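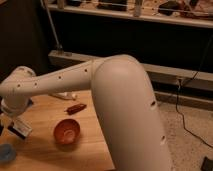
Clay is a kind of mud that can be shaped when it is wet and goes hard when it is heated. People have made bowls from it for thousands of years. A lot of clay has iron in it, and the iron turns rusty orange in the heat. The Italian words for this kind of pottery mean "baked earth", and we still say "terracotta" for the colour, whatever a thing is made of. The round bowl on the wooden table is that colour. It is shallow, so you can see what is in it and reach it easily. A deep bowl is better for soup.

How is a clay bowl made?

First the potter squashes the clay to get the air bubbles out. Then it is shaped, by hand or on a spinning wheel. The bowl is left on a shelf until it is dry. This can take 8 days in a cold room. If it is hurried, it may crack.

Next it goes into a very hot oven called a kiln. A kiln gets much hotter than the oven at home – hot enough to make the clay glow. The bowl must cool slowly before anyone takes it out.

Why does a table show lines?

A wooden table often has faint lines on it. They are called the grain. A tree grows a new layer of wood every year, and when the trunk is sawn into planks the layers show as lines. Look at a table near you and follow one line with your finger.

Mon 7 February
By Cheuk-hei Kwok

Contact us | © Wandier Children's Pages | Back to top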